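October, late afternoon

Still on the packing bench, and I'm writing this with a cup of coffee going lukewarm next to me because if I leave it until tomorrow I'll forget half of what we sorted out. Most of the day went to the bags. I know that sounds like a small thing to spend a day on, but anyone who has tried to fill an order from our back shelves lately will understand why it had to happen!

Where we stood this morning: the drawers under the long table were stuffed with saved packaging going back to the Pirnonden job, nearly 70 pieces by Hafiz's tally, all pushed in together, clear bags, printed bags, a few paper ones that had gone soft at the corners. Hafiz Pelupessy and I pulled everything out and went through it by feel and by size. Anything torn at the seam went straight to the recycling sack. Anything with a good closure got flattened and kept. The rest (and there was a lot of "the rest", I'm afraid) we argued over in a friendly way until one of us gave in.

What I want to remember from the sorting is how much easier it goes if you open the bag out a little before deciding. A crumpled one always looks worse than it is. You pull the printed end up, let the bottom hang, and you can see pretty fast whether the plastic has gone brittle along the creases. The Cindura bags hold up very nicely. The older Begović ones do not, and I'd be happy never to order them again, although Hafiz has a soft spot for them on account of the wide mouth, and I'll admit they're pleasant to fill.

We tried the open wooden boxes as bins too, with the good bags standing on edge like file cards. That worked for about ten minutes and then they all slid down into a heap. Tomorrow I'd like to try a divider, just a piece of scrap slotted across the middle, nothing glued, so we can shift it when the sizes change.
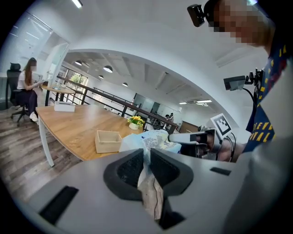
*Bag work at the table. Crumpled bag, light blue and white with small dark print at the top, tan toward the bottom. Open light wood box near the table edge.*

A word on the table itself, while I'm thinking of it. I had been lobbying to swap it for the steel one from the store room, and I take it all back. The light oak top is kind to the bags, it doesn't snag them, and small print is so much easier to read against it than against the gray steel, where I was forever tilting things toward the window. The one complaint I'd keep is the height. After a couple of hours leaning over it my lower back had opinions, and Hafiz was standing with one foot up on the rung of a stool like a man waiting for a bus. We could put blocks under the legs. I measured for them and then left the measurements on a scrap of paper that I'm fairly sure went out with the torn bags, so that's a job to do over.

Labels: we agreed on 2 sizes and no more. Small for anything that fits in a palm, large for everything else. I had wanted a medium and was talked out of it, probably rightly. Write on the label before it goes on the bag, please, all of you. The pen skips on plastic and then we get those ghostly half words that sent me hunting through the whole Nokero shelf last month for a box of washers that was sitting in front of me.

Stock question for whoever does the next order. The minimum from the supplier is 2,000 bags, and I can't picture where we'd put them. Hafiz thinks they'd fit above the sink if the old trays come down. I'm not so sure about storing them over water, but I'm willing to be persuaded. Let's look at it together before anyone clicks anything.

Left for tomorrow:

- cut a divider and try it in one box before making more
- measure the table legs again, and write it in here this time
- wipe out the drawers (there's grit in the back corners, no idea from what)
- ask about a smaller bag order

If you come in before me, the kept bags are in the left-hand drawer, flattened, with the printed side up. Please leave them in that order if you can stand to, it took us most of the afternoon. The recycling sack is by the door and it's lighter than it looks.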